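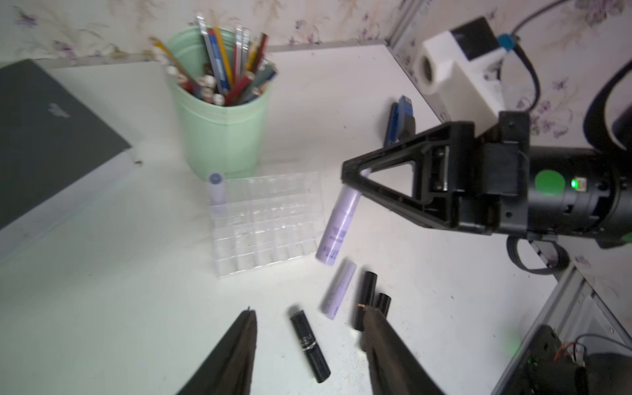

Where should lipsticks go when the same table has to serve as a desk and a vanity? In a tray with small compartments, one tube to a space, set far enough back that the front of the table stays free for writing.

Fireck Launches Lipstick and Lip Balm Tray for Shared Desks

ZADTHORPE, February 22, 2019 — Fireck, the Zadthorpe maker of small storage for the home, today introduced the Cerura, a clear plastic grid tray that keeps lipsticks, lip balms and other slim tubes standing up and easy to find. It is on sale now in the Fireck shop on Ljungberg Street and through the company's mail order catalog.

The Cerura grew out of a simple question the company put to its catalog customers in January: where do you do your makeup? Fireck heard back from 600 people, and 260 of them said they use the same table for makeup and for paperwork, homework or drawing. We were delighted by how much detail people sent in! Several drew floor plans. One customer mailed a cardboard divider she had cut from a cereal box, with her lip colors penciled in by shade, and it was so sensible that our designers kept it on the workbench for the whole project.

What came up again and again was rolling. A lipstick laid on its side will travel, and a loose cap will travel farther, usually under something. Pencils have had cups for as long as anyone can remember, but lip color tends to end up in a pouch or a drawer, where every black tube looks like every other black tube until you open it.

The new tray is low and clear, so you can see the sides of the tubes as well as the tops. The compartments are square and small. A standard lipstick stands in one compartment without tipping, and slim balm tubes fit too, with a little room to lean. Longer squeeze tubes are best stood cap down at the back, where they won't hide the shorter ones. There is no lid, and we went back and forth on that for weeks. In the end the people who tried early trays kept taking the lid off and leaving it off, so out it went.

We have also printed a short leaflet to go in each box, written with desk sharers in mind. Some of what it suggests:

Empty everything onto the table first, caps included, and match each cap to its tube before you put anything away.

Put the colors you wear most in the front row. Balms do well in a back corner, where you can reach them without looking.

Keep the pencil cup behind the tray or beside it. Pens that lean out over the tray will get bumped every time you reach for a lipstick.

Lay notebooks flat on the other side of the table, away from anything that could smear. Small odds and ends such as USB sticks and erasers need a place of their own, and a spare compartment is fine for that if you have one going.

Wipe the tray with a damp cloth and mild soap. Let it dry fully before filling it again.

The leaflet also has a page on sorting by shade, by finish or by brand. Opinion inside the company is sharply divided on this one — the packing room sorts by shade, the office by brand — and we'd love to hear how customers do it. The best layouts sent in on a postcard will be pinned up in the shop window this spring.

The first production run is 2,395 trays. A second run is planned, and the shop will take names for it if the first sells through. Each tray comes in a plain cardboard box with no plastic wrap, and the box is sized to go through most mail slots, something our catalog customers have been asking for since the drawer dividers came out.

Visitors to the Ljungberg Street shop can try a tray before buying. A table has been set up by the window with pencils, paper and a Cerura on it, and customers are welcome to bring their own lipsticks and balms to see what fits. The shop will stay open an extra hour in the evening for the first week.

About Fireck

Fireck designs trays, cups and drawer dividers for desks, dressers and kitchen counters. The company sells 52 products through its shop and catalog. All of them are designed in Zadthorpe.

Press contact: Fireck Press Office, Ljungberg Street, Zadthorpe. Sample trays are available to home and beauty editors on request.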